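Spoofing com o nosso próprio domínio: SPF passa, DKIM passa e mesmo assim o e-mail é falso. Como?

Perguntado por Leonie Sutter em 24 de janeiro de 2018 (quarta-feira)
Categoria: Segurança de e-mail > Autenticação

Olá, pessoal! Cuido do e-mail de uma empresa pequena (60 caixas postais, servidor próprio com Postfix, filtro Drarkik na frente). Montei SPF e DKIM no ano passado e estava toda orgulhosa, até que a contabilidade recebeu uma mensagem "do diretor" pedindo um pagamento urgente. O endereço no campo De: era exatamente o dele, com o nosso domínio, sem letra trocada nem nada.

Fui olhar o cabeçalho e fiquei de queixo caído:

Authentication-Results: spf=pass smtp.mailfrom=retorno.exemplo.net; dkim=pass header.d=exemplo.net
From: direcao@nossodominio.example

Os dois passaram! Alguém invadiu o nosso DNS? Roubaram a chave DKIM? Já troquei a senha do diretor por garantia. O que mais eu deveria olhar?

3 respostas

Resposta de Babar Khokhar (aceita)

Que cabeçalho bonito para estudar! E pode respirar: por essas linhas, não há sinal de invasão do seu DNS nem de chave roubada.

O SPF verifica o domínio do envelope (o smtp.mailfrom), que aparece no Return-Path e que o usuário quase nunca vê. O remetente usou um domínio dele, com um SPF dele, perfeitamente válido. Com o DKIM foi a mesma coisa: a assinatura confere, mas o d= aponta para exemplo.net. Nenhum dos dois, sozinho, olha para o From: que o programa de e-mail mostra na tela.

Quem faz essa ligação é o DMARC - e é aí que a coisa fica divertida. Ele exige que pelo menos um dos dois passe E esteja alinhado com o domínio do From:. No seu caso nenhum está alinhado, então a mensagem falharia.

Comece com um registro TXT em _dmarc.nossodominio.example:

v=DMARC1; p=none; rua=mailto:dmarc@nossodominio.example

Com p=none nada é bloqueado, você só recebe relatórios. Leia tudo por algumas semanas, porque sempre aparece um sistema esquecido (newsletter, nota fiscal, a impressora do corredor). Corrija esses remetentes, passe para p=quarantine e depois para p=reject. Eu não teria pressa, março já seria um ótimo prazo para o quarantine.

Detalhe importante: confira se o seu filtro realmente verifica DMARC na ENTRADA. Publicar o registro não adianta muito para a sua contabilidade se o seu próprio servidor ignora a política.

Comentário de Leonie Sutter: Meu Deus, era isso! A verificação de entrada estava desligada no Drarkik. Registro publicado hoje, os relatórios vão para uma caixa separada. Muito obrigada!!

Resposta de Rupert Auer

troca a chave dkim para 2048 bits e coloca -all no spf, aqui resolveu

Comentário de Babar Khokhar: São boas práticas, Rupert, mas nenhuma das duas barra essa mensagem. O SPF consultado foi o do outro domínio.

Resposta de Burgi Wieser

Complementando a resposta do Babar, que está excelente: os relatórios chegam em XML compactado e ler aquilo no olho é um sofrimento. Fiz um script em Python que junta tudo numa tabela por IP de origem, e o primeiro lote aqui tinha 2.000 linhas. Adorei cada uma delas! Foi assim que achei um servidor velho em Selside que ainda mandava avisos em nosso nome.

O script roda lá em casa mesmo, toda noite. Publiquei as instruções na minha página. 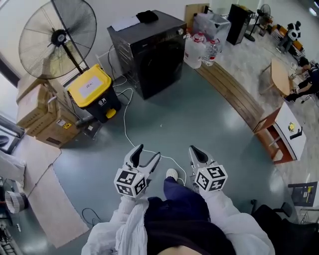
Piso cinza-esverdeado, cabo branco e a máquina de lavar preta ao fundo.

Se alguém quiser adaptar, o único ponto chato é o fuso: os intervalos vêm em segundos Unix, em UTC, e eu passei um domingo inteiro achando que faltava um dia de dados. E ensine a contabilidade a confirmar pagamento por telefone - DMARC não pega domínio parecido com o seu, nem conta verdadeira que foi invadida.

Comentário de Thaddäus Rüegg: O script funciona com relatórios em .gz ou só .zip?

Comentário de Burgi Wieser: Os dois! Só não testei com anexo duplo.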